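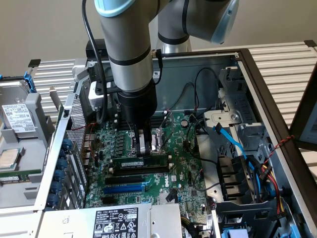
Can machines do the chores yet? Your questions

Last updated 21 January 2026

Surside repairs and strips down used office computers, and we get asked about robots nearly every week. Evie Bickerstaff, who runs the bench, and Derek Whitlock, who looks after the machinery, put these answers together.

Can a robot take a desktop PC apart?
Partly. With the case already open and on its side, an arm can get at memory, the processor area and most plug-in cards. Loose cables are the hard bit. They never lie the same way twice, and a gripper can easily snag one.

What about putting parts back in?
Harder. A memory stick has to line up with its slot and then needs a firm push. Processors are worse, as they must sit flat in the socket. We still have a person check every one.

Is it quicker than a person?
No. In November we put 224 machines through the workshop and the arm worked on a small share of them. Derek can swap a memory stick in around 2 minutes, case and all. The arm takes longer and sometimes has to try again.

So why bother?
It will do the same dull job all afternoon. Sorting pulled drives into trays is a good use of it.

Does it need someone watching?
Yes. We keep one person within reach of the stop button. That person can do other bench work, but not in another room.

Could I have one at home for the washing up or folding clothes?
We wouldn't buy one for that today. Clothes are soft and change shape when you lift them, and a kitchen is laid out differently in every house. A robot vacuum is still the only one either of us owns.

Will you be taking on fewer people?
No. We have four bench staff and are looking for one more. See the Jobs page.

Can I come and see it working?
Trade customers can book a visit through the Contact page. Please allow two working days for a reply, and wear closed shoes.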